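La lengua de los reglamentos y el deber de ser comprendidos

Compartir 12 | Comentarios 2

La claridad en la redacción administrativa suele tratarse como una cuestión de estilo y, por tanto, como asunto menor. En la Fundación Plellum sostenemos que es una obligación. El ciudadano que recibe una resolución y debe pagar a un tercero para entenderla ha visto limitado un derecho, aunque la resolución le sea favorable.

El municipio de Worilska revisó en mayo su ordenanza de licencias. El texto anterior contenía un artículo de 90 líneas con una única oración principal, enterrada tras cuatro remisiones a normas ya derogadas. La versión nueva ocupa casi 10 páginas menos y conserva íntegras las garantías de audiencia y recurso. Quienes temían una pérdida de rigor jurídico no han señalado todavía qué precepto se ha debilitado.

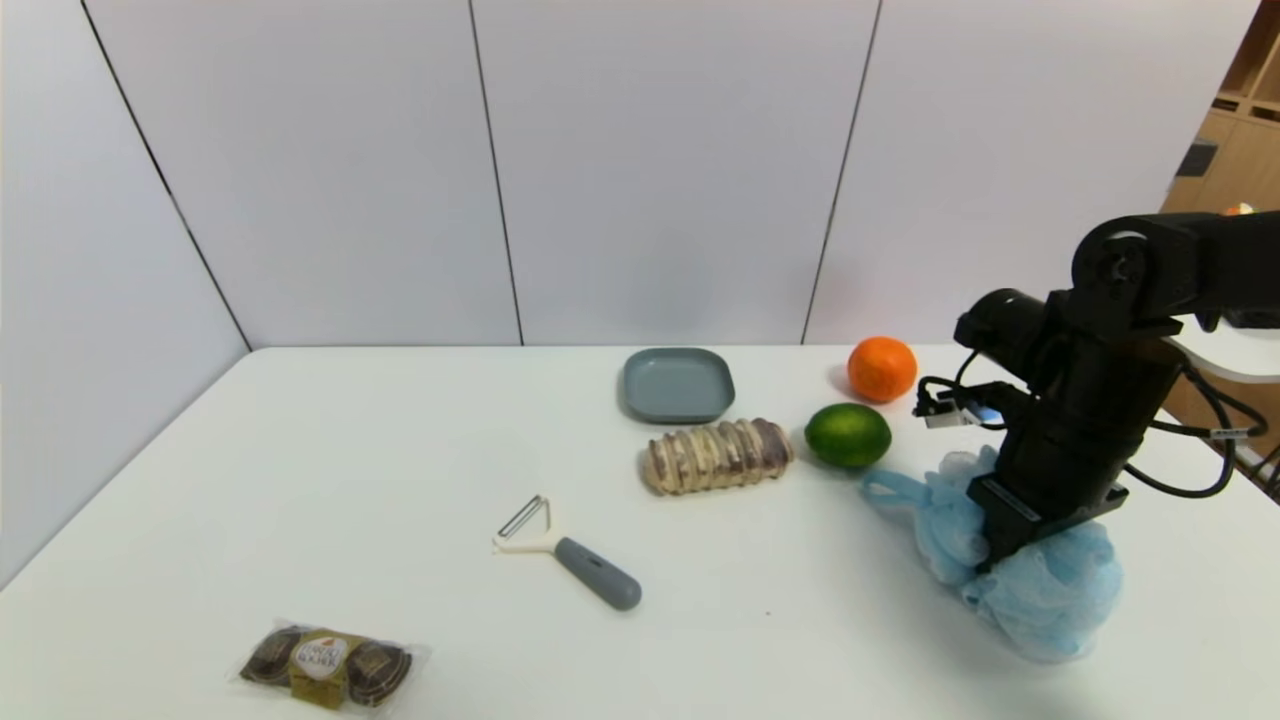 Hernán Arango objeta que la sencillez también puede ocultar: una norma breve deja más margen al funcionario que la aplica, y el administrado descubre ese margen cuando ya le perjudica. A su juicio, conviene una frase larga y precisa antes que dos cortas y ambiguas.

La objeción merece respuesta. Es cierto que ciertos términos técnicos carecen de sustituto; «caducidad» y «prescripción» designan cosas distintas y ninguna guía de lenguaje llano debería confundirlas. Pero la oscuridad de nuestros reglamentos rara vez procede de esos términos. Procede del gerundio encadenado, de la voz pasiva que borra al órgano responsable, de la fórmula heredada que se copia de un expediente a otro sin que medie reflexión alguna.

Corresponde a las administraciones someter sus textos a la lectura de personas ajenas al derecho antes de publicarlos, y conceder a esa lectura el mismo peso que al informe jurídico. El coste es modesto. Las consultas repetidas en ventanilla y los recursos presentados por error también consumen fondos públicos, si bien en partidas que pocos examinan.

Este sitio utiliza cookies propias y de terceros. Si continúa navegando, acepta su uso. Aceptar | Configurar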